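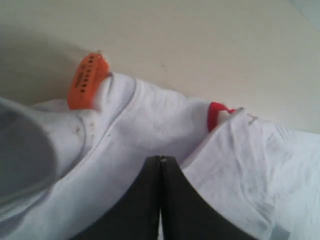
White garment with brownish specks near a seam

Brown specks on white fabric after washing — rust or detergent?
Posted in Laundry & Water by Tapsell, Friday

House is on a private well. Since November my whites come out with small brown specks, mostly near seams. Washer is a front loader, 1306 hours on the counter. Cold cycle, powder detergent, no bleach. How do I tell iron from something else?

2 comments | Share | Print | E-mail this

Tsegereda Ejigu
Put a drop of lemon juice on one speck and wait ten minutes. Iron will fade to yellow or go away. Body oil or softener residue won't change. If it is iron, keep chlorine bleach off it — bleach sets rust. Use an oxalic or citric acid rust remover, rinse, and air dry until the marks are out. Then test the water at the cold tap. Anything over 0.3 mg/L of iron can stain.

Share (2)

Brasska
Had the same. Was the inlet screen, full of grit. Shut off the valve first.

Share | Report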